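Flerlow save manager: questions we keep getting

Is Flerlow an emulator?
No. It copies and sorts save files from old handheld and console games, and that is all it does. If a site offers you "Flerlow with 200 games included", somebody has bolted their own stuff on to it and I wouldn't run it.

Does it really work with every emulator?
The download page used to say so. I never believed it. Bodgate saves are fine, Pereyra saves are fine if you stick to version 2, and anything else is a gamble.

Will it repair a corrupted save?
I doubt it. The "repair" button rewrites the header and hopes. Santino Bustos swears by it, but he has never shown me a save it brought back. Keep a copy of the broken file before you press it.

Is the cloud backup worth paying for?
Not to my mind. The free limit is 100 saves, old ones are wiped after 30 days, and the paid plan only lifts the first of those. A memory stick does the same job.

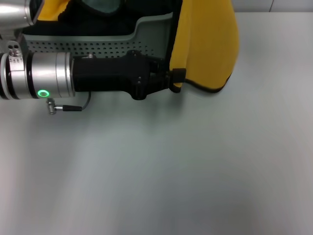 Why does my virus checker complain?
Domingo Fuentealba, who looks after the Windows build, says it's a false alarm. Perhaps it is. Check the file against the checksum on the download page, and if the two don't match, bin it.

When is the Mac version coming?
"Soon", according to the notice put up in March. I'd carry on using whatever you have now.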